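Held can drifts in the hand after lift, simulated kitchen
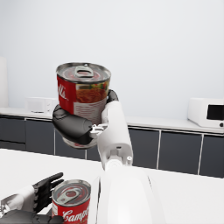 Details
Pascual Bustos
Two-arm setup in Navmont, soup can task. The planner gets the first can up fine and I'm thrilled with it! But if I hold the pose for 300 control steps, the can slowly creeps through the fingers. Friction is already turned up. Physics runs at 20 substeps. What else should I look at?

Replies (2)

hirnia_fan
Oh, I love this kind of bug! Check your finger controller first. If it's pure position control, the targets may sit right at the can's surface, so there's hardly any squeeze. Close the targets a little past contact and cap the force. Then plot contact force per finger – mine looked great until step 166, when one finger let go and the other did all the work. Also try the elliptic friction cone if your build has it. Made a huge difference for me.

tk49
had same thing, swapped the can's mesh collider for a plain cylinder and it stopped. didn't touch anything else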